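Ruppert Rekeyable Deadbolt, review after one winter

Reviewed by Poonam Joshi, March 2026

The Ruppert is a single-cylinder deadbolt that the owner can rekey from the outside face without removing the cylinder. It is sold alone or as a matched pair. I bought the pair from Tredolcombe, a hardware dealer that ships from its own stock, and fitted them in November to the front and side doors of a house in Cedgate. Both doors previously had Stivon deadbolts of the ordinary pin tumbler type, keyed differently from each other. The reason for the change was a tenant turnover at the side door, plus a general wish to carry fewer keys.

What is in the box

Each lock comes with the cylinder and exterior collar, an interior thumbturn plate, an adjustable latch, a strike plate with a reinforcing plate that goes behind it, long and short screws, and a drilling template printed on paper. The pair adds a second bag of keys cut to the same code and one rekeying tool. The tool is a flat piece of stamped steel with a bent tip. It has no hole for a ring, so it is easy to lose, and the lock can't be rekeyed without it. I taped mine inside the cover of the instruction booklet. A replacement has to be ordered by part number.

The booklet is adequate. Drawings are large and the steps are in the right order, but the latch adjustment is shown only in the retracted position, and the text doesn't tell you the bolt must be extended before you measure backset. I had to do that step twice on the first door.

Fitting

The doors were already bored for the Stivons and the Ruppert fit the same holes without enlarging anything. The collar is slightly wider than the old one, enough to cover the ring of unpainted wood left behind. On the side door the latch faceplate was a little thicker than the mortise, and I pared the recess with a chisel until it sat flush. On the front door it dropped straight in.

The tailpiece is a flat blade that passes through the latch hub into the thumbturn. It has to be vertical when the bolt is retracted. If it is horizontal the parts will still go together, and the key will then turn the wrong way for half its travel and stop. The booklet mentions this in a footnote. It should be in the main text.

The mounting screws are long machine screws with a combination head. They start easily. Tightening them fully made the thumbturn stiff on the front door, where the wood around the bore has compressed over the years. Backing both screws off a quarter turn cured it. I would not use a power driver on these at all.

The reinforcing plate is the best part of the hardware. It is heavy, the holes are staggered so that the long screws don't run down a single line of grain, and the screws reach the framing behind the jamb. Pilot holes are needed. I drilled them at a slight angle away from the door and had no splitting.

The cylinder

Keyway tolerance is tighter than on the Stivon. With a new key there is almost no side play, and the key stops positively at the shoulder. Turning torque is low and even until the bolt meets the strike. The bolt itself has a steel insert that rotates freely, intended to resist sawing. I haven't tried to saw it.

As a wear check I ran 300 insertions on a spare key in the side door cylinder, turning fully both ways each time, over a few evenings. Afterwards the plating on the key was worn through along the shoulder and at the peaks of the cuts. The cylinder felt the same. There was a small amount of gray dust on the key, which wiped off and did not come back after the first third of the run. This is not a laboratory test and says nothing regarding ten years of use, but a badly finished cylinder will usually show burrs or catching by that stage.

The instructions call for dry lubricant only. I used graphite sparingly on the side door and left the front door as supplied, and so far I can't tell them apart.

Keys

The keys are nickel-plated brass with a plastic cover over the bow, in black. The cover is molded on and can't be removed without cutting. It makes the key comfortable to turn but adds thickness, and on a crowded ring that matters. The hole through the cover is also small. A split ring of ordinary wire passes through, a heavier one binds, and a spring clip of the kind used on lanyards won't go at all unless it is a thin one.

A plain uncovered key can be cut from a standard blank. The first hardware store I tried had the blank on the wall and cut it while I waited. The copy worked in both locks. A second copy from a self-service machine went in but would not turn, and under a magnifier the cuts were visibly shallow. The first copy has since become the key I use every day.

Consolidating to one code reduces what has to be stored. Under the old arrangement each door needed its own spare, labeled. With the pair, any spare opens either door, and it no longer matters which one is picked up on the way out. The house key is now the only one that needs a fixed place, and the rest can hang wherever there is room.

Keys on wall hooks:

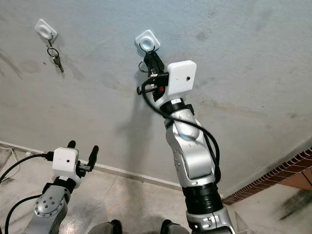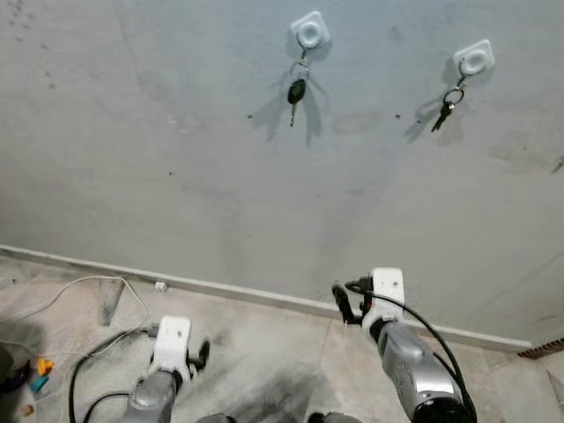
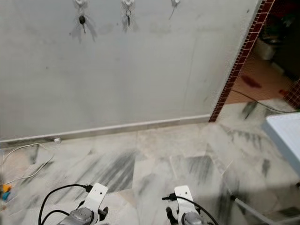 The drawback of a shared code is plain enough: one lost key compromises both doors. That is the case the rekeying function is meant to handle, and it is the main reason to pay for this lock over an ordinary keyed-alike set.

Rekeying

The procedure is short. Insert the current key, turn it a quarter turn clockwise, push the tool into the small slot beside the keyway until it clicks, withdraw the tool, then withdraw the key. The cylinder is now in its learning state. Insert the new key, turn it back a quarter turn counterclockwise, and the cylinder takes the new code. The old key should no longer work.

I did this on both locks when the new tenant moved in, and again later to see whether it was repeatable. On the front door it went as described both times. On the side door the first attempt failed. The tool clicked but the current key would not come out, and I had to push the tool in a second time with noticeably more force. The fault may have been mine, as the key was perhaps a few degrees short of the quarter turn. The cylinder gives no detent at that point and the mark on the face is faint. A deeper mark would cost the maker very little.

Points to observe before starting:

Do it with the door open. A failed attempt with the bolt thrown could leave you outside a locked door.

Have the new key checked in the hand against the old one. If the two are cut to the same code nothing will appear to change.

Don't use a worn key to set the code. The cylinder learns from the cuts presented to it, and a worn key will set it slightly off, so that fresh copies feel tight.

Extra keys on a new code are sold in packs of two for $28, which I consider high. A store-cut key on any valid code for the same keyway will do the same work, provided it is cut accurately. I used a set left over from a gate lock and had no trouble.

Cold weather

The front door faces north and takes driven rain. The exterior face has a thin gasket behind the collar, and I found no moisture behind it when I took the lock off in midwinter to look. On the coldest mornings the key went in with slightly more resistance than usual and turned normally. The old Stivon on this door would freeze a few times a season and needed a warmed key. One winter is a short record, and this one was mild.

Condensation formed on the interior thumbturn plate on several mornings. It is bare metal, and the mounting screws conduct cold from the outside. The finish hasn't spotted. On a door with a painted steel skin I would expect more of it and would look for a plate with an insulating washer.

Finish

I ordered satin nickel. The two exterior collars match each other. The strike plates are a shade yellower, visible only with the door open. There is a fine scratch on the side door collar that was present when it came out of the bag, and Tredolcombe offered a replacement part, which I declined.

The thumbturn is a plain oval lever. It is large enough to work with a gloved hand or the side of a fist. Its position is easy to read across a room: vertical is unlocked, horizontal is locked. The Stivon had a round knob and gave no such indication.

Compared with the Stivon

The Stivon is cheaper, lighter, and available nearly everywhere. Its cylinder can be repinned by any locksmith for a modest charge, and if you expect to change the code once in the life of the lock, that is the more economical route. It has a looser keyway that tolerates poor copies. The Ruppert is less forgiving of a bad key, has better strike hardware, and changes code in a minute or so – once the tool has been found.

For a single door in an owner-occupied house I don't see a strong case for it. For a rental, or any door where keys are lent and not always returned, the cost is recovered after a few locksmith visits.

Faults, listed

Rekeying tool has no ring hole and no storage clip.
Tailpiece orientation buried in a footnote.
Quarter-turn mark on the cylinder face too faint, no detent.
Covered key bow too thick, hole too small.
Strike plate color does not match the collar in satin nickel.
Extra key packs overpriced.

None of these affects the security of the lock. I have since ordered another one for the basement door, keyed to match, and will add a note when it has been fitted. The basement door is thinner than the others and may need the short tailpiece, a separate part which Tredolcombe shows as back-ordered.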